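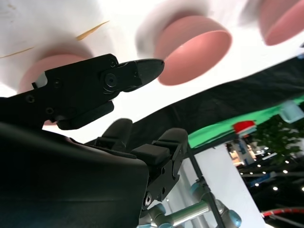 Brian Nyanda thinks we're wasting our time with demonstrations that go wrong. His view, which he repeated in a comment on my March post, is that you throw out anything where the operator hesitates and train on the clean ones only.

I used to do it that way. For the pink bowls we had 1049 episodes before filtering, and I cut every one with a pause or a second try at the rim. The policy looked fine until a bowl was a little out of place, and then it just kept closing on air. It had never been shown how to back off and try again.

So the second round keeps the recoveries. I only drop an episode if the bowl ends up on the floor or the recording has a gap in it. That came to around 67 dropped so far, mostly gaps.

The other change is the starting pose. Natalina and I take turns, and we move the arm somewhere new after every 30 episodes — higher, lower, off to one side. It's slow, and the two of us don't drive it the same way. She comes in low and I come in from above. I haven't decided if that helps or hurts, so for now each episode is tagged with the operator's name and I'll train on both sets separately first.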